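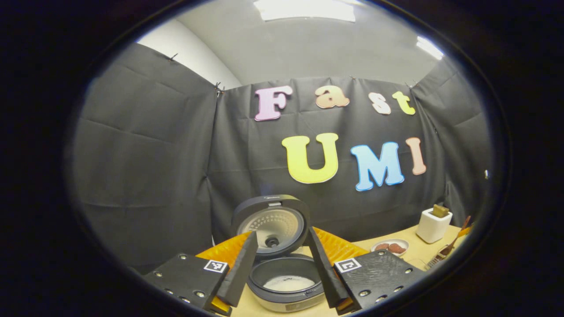 Chapter 3
Heating and Ventilation in Small Trailers

3.1 Why a small room is difficult to heat

A small camping trailer holds very little air. For this reason many builders expect that it will be easy to heat, and in one way they are right. A heater of modest size can raise the temperature in a few minutes. The difficulty begins after that. The walls are thin, the windows are large compared with the floor, and the sleeping person is never far from a cold surface. When the heater stops, the warm air is lost quickly, and when it starts again the person nearest to it is too hot.

In Chapter 2 we discussed the frame, the floor and the placing of the axle. We now come to the question of comfort inside. The reader who has already built the walls should still study this chapter before closing the ceiling, as the ducts and the vent opening must have a place, and it is much harder to find one later.

3.2 Three ways in which heat is lost

Heat leaves the trailer through the walls, roof and floor (conduction), through gaps and open vents (air exchange), and to the cold surfaces by radiation. In a well-sealed trailer the first is usually the largest. The second becomes the largest as soon as a roof vent is opened, and the student should not forget that some vent must always be open when people sleep inside.

The loss through a wall depends on its area, on the difference between the inside and the outside temperature, and on the insulation. If the difference doubles, the loss also doubles. A trailer which is comfortable on a cool evening in September may therefore need twice the heat on a night in March in the mountains, with the same walls and the same heater.

3.3 A worked case: the Skadano trailer

The trailer which we follow in this chapter was built by Freya Sugden in the town of Jakau. It has foam insulation in the walls and in the roof, but none in the floor. She chose an electric heater with a rating of 2000 watts and was surprised that her feet remained cold. Her colleague Jahangir Wanigasekara measured the loss through each surface and found that the floor was the weak point. The total for the whole trailer, on a night of hard frost, was 2873 watts, so the heater could run without stopping and still not hold the temperature.

Two solutions were possible. She could buy a larger heater, but many campsites do not supply enough current for it. She could also insulate the floor from below, and she decided for this. The work took over 13 hours, most of which was spent lying on the ground and fitting the foam around the brake cable. The calculation is given in full in Section 3.6, and the student is advised to repeat it with the dimensions of his or her own trailer.

3.4 Moisture

A person who sleeps gives water to the air with every breath. In a house this is not noticed. In a small trailer it is found in the morning on the windows, and later, if the builder is not careful, behind the cabinets as mold. Warm air carries more water than cold air, and when it touches a cold metal part the water stays there. Screws and window frames that pass through the whole wall are the usual places.

It is a common mistake to close the vent in order to save heat. The air then becomes wet, the bedding becomes wet, and the sleeper feels colder than before. A small opening low on one side and another in the roof are enough in most cases. Fuel heaters without an outside exhaust must not be used while sleeping, and this rule has no exceptions in this book.

Terms to know before Section 3.5: conduction, air exchange, dew point, cold bridge, rated output.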